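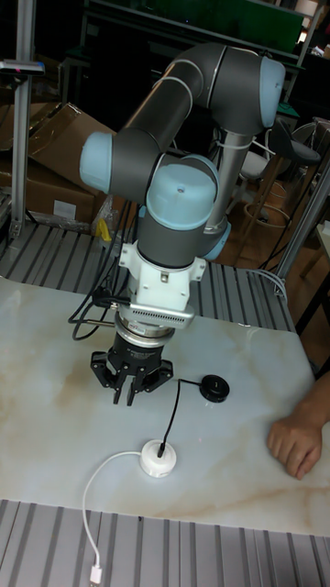
I'm replacing the counter in a small galley kitchen and can't settle on a color. The run is 145 inches with one seam, plus a short piece 30 inches wide by the back door. My partner wants solid gray. I'd like white with a marble pattern, same idea as the tabletop in the photo. We cook every day and have one window, facing north. Has anyone lived with a white patterned top for more than a year or two? Does it look dirty all the time?
– galleycook46, Wed 21 December

Re: White marble look or plain gray?
tilt_and_turn wrote:
We've had a white one for six years. Crumbs show, coffee rings show, and you wipe it more often. It made our kitchen a lot brighter though, and I would do it again. Ours is the Leemans pattern with thin gray lines. If your window faces north I would stay away from cold gray lines and look for something with tan in it.
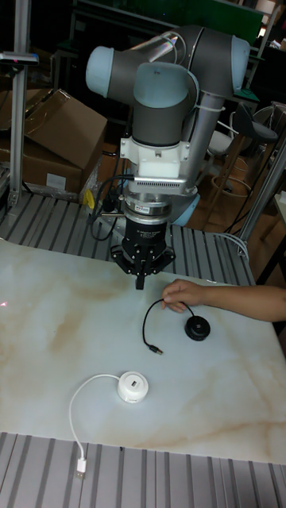
White with beige and tan veining.

Warm veins like these go with oak or cream cabinets. With bright white cabinets they can look a bit yellow, so hold a sample up against the door before you order.

Re: White marble look or plain gray?
mudroom_mike wrote:
I disagree on the crumbs. Solid gray was worse for us. Every water spot dried into a pale ring, and flour looked terrible on it. A busy pattern hides more than any solid color. What I don't like is the repeat. Our old counter had the same vein showing up on both sides of the sink, and once I saw it I couldn't stop seeing it. Ask for the full sheet layout and put the seam where the pattern is quiet.
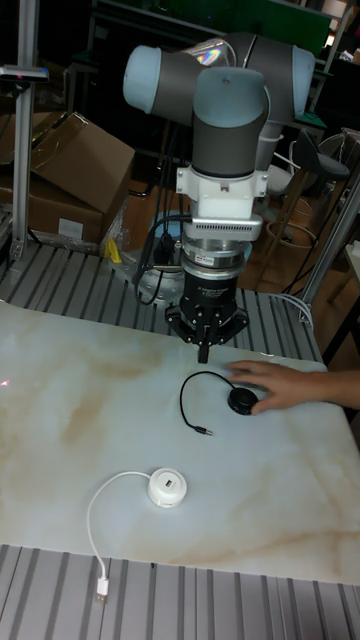

Re: White marble look or plain gray?
hallstand wrote:
Nobody will notice the repeat except you, Mike. I'd worry more about the edge. A square edge shows the pattern stopping dead – a rolled one carries it over the front. The shop in Wodcombe has both on display.

Re: White marble look or plain gray?
galleycook46 wrote:
Thanks, all. Cabinets are cream, so I've asked for two samples with tan veins and one gray to keep the peace. They'll sit by the sink until the weekend. Mike, which side of the sink did your seam end up on?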